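Sun 10 May
By Asmaa El Sherbiny

Dear Karim,

I promised you a proper letter on how the Belhaj collection is coming along, and I'm sorry it has taken me until the weekend to sit down to it (the kettle is on, so I shall try to be thorough). Your grant has now paid for the cataloguing of 376 pieces, mostly oil lamps and small bronzes with a few beads among them, and Hicham has put every one of them on the new register with its weight, its size and whatever the old family labels tell us.

The papers have been the slow part. For 13 of the lamps we still have no sale record earlier than the Zirnidau auction, and I would much sooner hold them back than offer them with a certificate I felt uneasy about. Sze-wing has written to the auction house twice and had a very kind reply, with a promise to look through their ledgers in August.

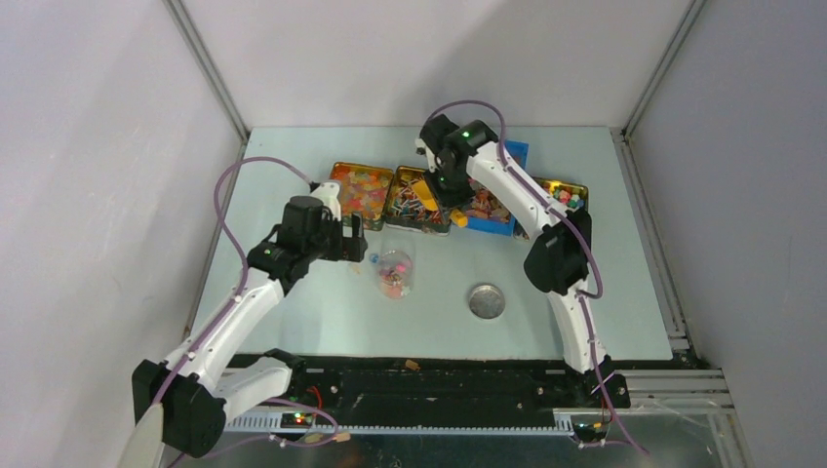

Progress Report No. 5, page 7

Cleaning has gone well, I'm glad to say. Crisanto finished the last of the bronzes on Thursday and was delighted with the little ram's head, which has a lovely green surface under all that old wax! He would like to leave the handles as they are, and I agree with him.

On money, we are a little under budget for photography and a little over for packing, as the padded boxes from Flelska went up in price. May I move the one sum across to the other? I shan't do so until I hear from you.

Next we start on the beads, and Hicham will send the draft price list once Ovar have returned their valuation.

With warm thanks as always,
Asmaa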